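Abrir una torre vieja: lo que vale y lo que es puro ritual

30/04/2021

Llevo semanas leyendo guías para «revivir» ordenadores de sobremesa y cada vez me creo menos. Todas empiezan igual: limpieza a fondo, pasta térmica nueva, cables peinados como si fueran a una boda. Y luego prometen que la máquina irá «como el primer día». ¿Alguien se acuerda del primer día? Yo sí, y tampoco era para tanto.

La culpa de este texto la tiene Edgardo Talavera, que me mandó un enlace a un kit de mantenimiento de la marca Kavex. Trae dos destornilladores, una brocha, un bote de aire y un tubito de pasta, todo en una funda con cremallera. Lo vendían con un descuento que caducaba en 10 minutos. Recargué la página y los minutos volvieron a empezar. No lo compré.

Lo que sí hago, y seguiré haciendo, es tumbar la torre antes de tocar nada. He visto a gente trabajar con la caja de pie, una linterna entre los dientes y el tornillo perdido detrás de la fuente. Tumbada se ve todo y la gravedad, por una vez, ayuda. Se desenchufa, se quita la tapa lateral y se mira un buen rato. Mirar es gratis y no viene en ningún kit.

En las cajas de marca hay una cosa que me cuesta admitir: estaban bien pensadas. Me he pasado años despotricando contra ellas, por las fuentes raras y los conectores que no valen para nada más, y lo mantengo. Pero las piezas de plástico azul con las que se sueltan los discos y las tarjetas son una comodidad que luego he echado de menos en cajas mucho más caras. Tiras de la pieza azul y sale lo que tenga que salir, sin destornillador. La que me monté yo por piezas, la Dreton, tiene cristal y luces, y para cambiarle un disco hay que quitar medio mundo.

Con la pasta térmica soy todavía más descreído. Svitlana Chornovol sostiene en su blog que hay que cambiarla cada año, pase lo que pase. En el mismo artículo dice haber probado 152 tubos distintos, cosa que me parece más un problema que un argumento. Si el procesador no se calienta, yo no levanto la palanca del zócalo. Cada vez que se abre eso hay una ocasión nueva de torcer algo, y en casa ya he gastado las mías.

Lo del orden de los cables me parece decoración. Que no rocen un ventilador, de acuerdo. Que el mazo de la fuente quede recogido a un lado para poder llegar a los discos, también. A partir de ahí es peluquería. Tien-fu Chou me escribió en junio pasado para decirme que con bridas nuevas le había bajado la temperatura 2 grados. Le pregunté si había medido en la misma habitación y con la misma ventana abierta. Sigo esperando.

¿Merece la pena, entonces, meterse con una torre de estas? Por casi 100 euros hay aparatos pequeños que hacen lo mismo y ocupan lo que un libro. Lo que no hacen es dejarse abrir así. Yo de momento sigo con las grandes, sin brocha de Kavex, y si el mes que viene me veis hablando bien de las bridas, desconfiad. 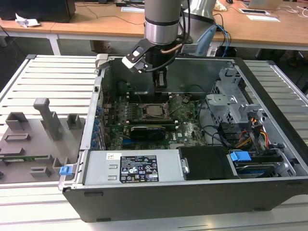
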